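Newsletter > Skin Notes > October

Sunscreen all winter, and a word about peels

Every fall the same thing happens at Imden. The first cool week comes along, the beach bags go up into the closet, and half of our clients quietly stop wearing sunscreen until May. I know because they tell me, usually while lying under my lamp with a face full of cleanser, when it's a bit late to be shy about it!

So this is my yearly nag. If you're planning a peel this season (and fall is a lovely time for one, with the days getting shorter and everybody back indoors), please get your sunscreen habit going two weeks before your first appointment and keep it going right through to spring. Freshly peeled skin marks very easily. I've seen people spend good money fading brown patches only to walk the dog at noon for a week with bare cheeks and bring them all back.

I started at the clinic doing mostly facials, and I used to think of peels as the scary thing down the hall. Then I had a light one myself, before my cousin's wedding, and all I got was some tightness and a flaky chin — nothing like what I'd pictured. The medium ones are a different story. You'll want to clear your calendar for a week, and you will look like you fell asleep on a boat.

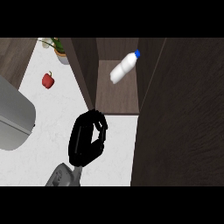 Priya Nguyen-Tran wrote in after the last issue to say she wished we'd talked more about the days after a peel, since her own skin felt fine on day two and then came off in sheets on day four, right before a work dinner. She also wanted to know whether she could have put makeup over it.

Good points, Priya, and thank you for writing! Day three to day five is when most of the peeling shows up, so don't judge anything by the first morning. As for makeup, please wait until the flaking is done. Foundation clings to every loose edge and you end up looking worse (I've tried it, in a restaurant bathroom, with terrible lighting). A plain, thick moisturizer is your friend, the duller the better. Don't pick. Skip the scrubs, the retinol and the hot yoga until your face feels like your own again, and call us if you get blisters, bad swelling, or pain that's getting worse.

Some housekeeping before I run out of room. Montri Kaewmanee has taken over the Thursday evening peel appointments, and he's booking up fast. A first consultation is still $100, and it comes off the price if you go ahead with treatment. A course of three light peels is $400. We can't do a peel if you've taken isotretinoin lately, are pregnant, or have a cold sore coming, so speak up when you book, even if you think it doesn't matter.

We mailed the fall survey to almost 200 of you and the answers are still trickling in. The most common request so far is for later hours, which I've passed along. The second most common is for better tea. I've passed that along too, with some feeling.

In December I'll be writing about hands, which get all the weather and none of the attention. If you have a question about yours, send it over and I'll try to fit it in.

Recent items
Rosacea and the office heater
Meet Yhon Betancur, our new laser nurse
What to ask before your first filler
Patch tests: why we make you wait

Contact the front desk | © Imden Skin Clinic | Back to top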